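# Working a Guest Floor With a Two-Arm Laundry Unit

Scope: room attendants and floor leads at Ruawai properties where a Dratell two-arm unit handles textile pickup. The procedure covers preparing the room, starting the pickup task, clearing faults, and recording the work. Bed making, bathroom cleaning and inspection stay with the attendant and are covered in the floor manual.

## What moves to the unit and what stays

The unit collects loose textiles from the bed, separates them one piece at a time, and places them in a container at floor level. It does not judge stains, check pockets, or decide whether an item belongs to the guest. Those three checks stay with the attendant and come first.

Under the old routine, an attendant stripped and sorted in one pass. The work is now split: a check before the unit starts, and a second check of the container when it stops. Attendants who skip the first check spend the time later, at the sorting table.

## 1. Prepare the room

1. Open the sheer curtains on the side nearest the bed only if the room is otherwise dark. Strong window light behind the container lowers pickup accuracy on white items.
2. Remove guest property from the bed and the nightstand. Close drawers.
3. Check pockets, cuffs and pillowcases by hand.
4. Leave mixed items on the foot of the bed. Do not pre-fold. Folded items are read as finished work and skipped.
5. Set the container on the floor beside the bed, within reach of the right arm. A rigid rim is preferred — soft bags collapse and the release fails.

Cables need a separate look. Confirm that each has slack for the full reach of the arm and that none lies under the textiles to be lifted.

## 2. Start the pickup task

On the tablet, open Trasar, select the room, and choose **Textiles > Mixed > Bed**. Stand outside the marked reach area before confirming. The arms make one slow test motion and then go to the first item.

When two pieces are tangled, the unit uses both hands. This is slower and should be left to run. Do not pull the cloth free while a hand is closed on it. 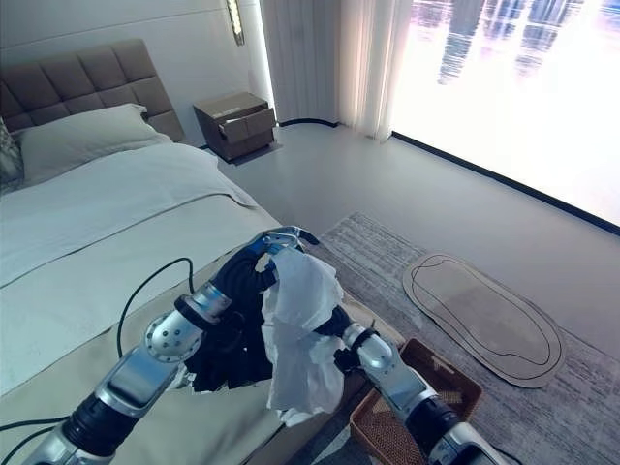 *Figure 1. Both hands at a bundle of white and black fabric over the foot of the bed.*

The separation attempt times out after 14 seconds. If the pieces are still joined, the unit lowers them to the bed and tries again from another point. After 3 attempts it stops and asks for help. Press **Hold**, wait for the solid tone, separate the items by hand, lay them down with a gap between them, and press **Resume**.

## 3. Check the sort

Trasar assigns each piece to light or dark while it is hanging from the hand. The reading is reliable for plain white and plain black. It is less so for patterned items, dark items with a light lining, and anything damp.
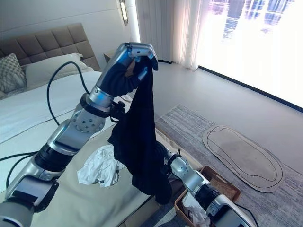 A wrong assignment can be corrected on the tablet before release. Tap the item, then tap the other class. After release, make the correction by hand during the container check and enter it under **Manual move**. Entries made here go into the weekly threshold adjustment, so an unrecorded correction will have to be made again the next week.

Things to watch for at this step:

- Long garments that touch the bed while held. The lower part may drag another item along.
- White cloth on white sheets. The unit may report the bed as clear when a piece remains.
- Bed runners and blankets. These are excluded by default. Do not add them to the list unless they are being changed.

## 4. Containers

Baskets and open cardboard boxes are both accepted. With boxes, fold the flaps down outside or remove them; an upright flap blocks the wrist view during release. Replace any box with a softened base.
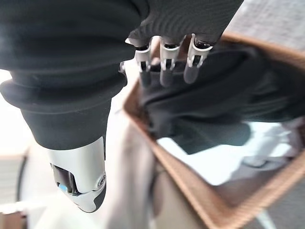
Release height is set to 5 cm above the last known fill level. If the container has been moved or emptied mid-task, the value is wrong and the item may land on the rim. Use **Reset container** each time a container is changed, including when an empty one is put back in the same place.

Do not press the contents down while the task is active. A container is full when the tablet says so, usually at roughly two thirds of its depth.

## 5. Close out

1. Wait for the arms to return to rest.
2. Look over the bed, the floor and the space between the mattress and the headboard.
3. Check the container contents by hand.
4. Enter manual moves and help calls.
5. Release the room in Trasar. It then appears on the bed-making list.

## Staffing notes for floor leads

Each unit is paired with 2 attendants per shift. One runs the unit and does the checks, the other makes beds in released rooms. Swap the roles at midday. During the November trial the roles were fixed, and the people on the unit reported more standing and less walking, with stiff backs by the end of the shift. Rotation is now required.

Room quotas are calculated per pair. Help calls do not count against the attendant and must not be used in reviews. Low help-call numbers on a floor usually mean that items are being sorted by hand without being recorded.

Faults that persist after a restart go to Seron support through the tablet. Attach the task log, and finish the room by hand.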